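Kidholm Workshop Members Test Window-Opening Arm in Simulation

The Kidholm shared workshop has entered the second stage of its home automation build, a two-finger robot arm intended to open and close household windows for residents with limited reach. Work since March has been carried out in simulation, and members expect to begin cutting parts for the physical arm once the present round of trials is complete.

The project, named Lesine, is led by Elfriede Wyss, a retired machinist and longtime member of the workshop. Control software is being written by Tuấn Thân. The two have set a limit of $3,000 for the finished arm, of which $300 is reserved for the gripper.

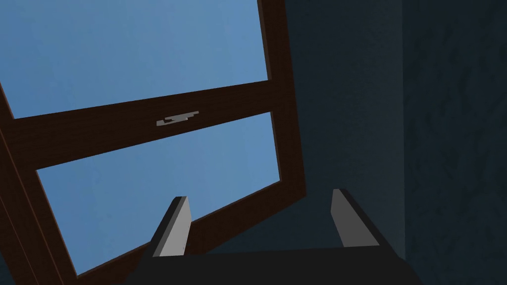 Sash windows were selected as the first task after a survey of 27 households in the Plotden district, where the older housing stock still relies on them. The work is divided into separate steps - approaching the window, reaching the lock, turning the lever and raising the lower sash - and each step is to be tested on its own before the full sequence is attempted.

"A window is a demanding place to start," Ms. Wyss said. "The lock is small, the fingers have to arrive at the correct angle, and there is glass on both sides of the rail. We would prefer to make our mistakes on a screen."

The simulated room also includes walls, a ceiling and furnishings, so that the arm's path can be checked for contact with its surroundings. Mr. Thân stated that the view from behind the gripper is reviewed after every run and that the approach angle has been revised several times as a result.

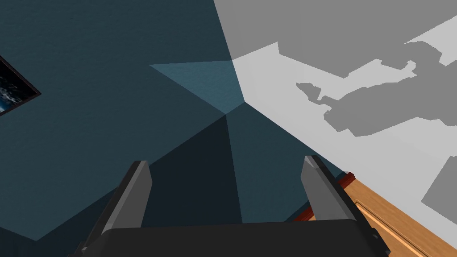 The view past the open gripper toward a corner of the simulated room.

A workbench has been set aside for the physical build in the Zwane Room, on the ground floor of the workshop. Members wishing to assist with machining or wiring should add their names to the list at the front desk. Training on the milling machine is required before taking part and lasts 30 minutes.

The design files will be made available to all Kidholm members when the simulation stage closes.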